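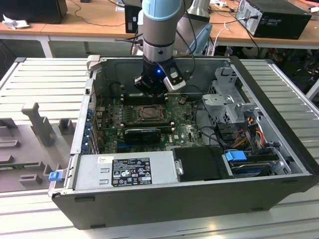 4.3 Installing memory modules

Applies to Trillmont refurbishment kits with a tower chassis. Read section 4.1 (static protection) before starting.

CAUTION: Shut down the computer and unplug the power cord. Hold the power button for 2 seconds to discharge the board.

1. Lay the tower on its side on a flat, stable surface, open side up.

2. Remove the side panel if it is still fitted.

3. Locate the memory slots near the edge of the motherboard. Move any cable that crosses them. Do not pull on the power cables at the drive cage.

4. Press the retaining clip of each slot outward until it stops.

5. Hold the module by its short edges and align the notch with the key in the slot. If the two do not line up, turn the module end for end.

6. Press down evenly on both ends until the clip closes – a partly seated module will prevent the system from starting.

NOTE: Modules can be fitted with the CPU socket empty. Keep tools and fingers away from the exposed contact area. A bent contact cannot be repaired in the field.

CAUTION: Do not lean on the expansion card or the drive cage when pressing. If the board flexes, stop and check the standoffs under it.

7. Record the slot position on the Stolumel build sheet, line 85.

8. Fit the processor (section 4.4) before refitting the side panel.

Revised 10 May 2018, M. Dalgleish

Related sections
4.1 Static protection
4.4 Fitting the processor
4.7 Drive trays and release handles
5.2 Goh power supply replacement
Jelham parts list, October issue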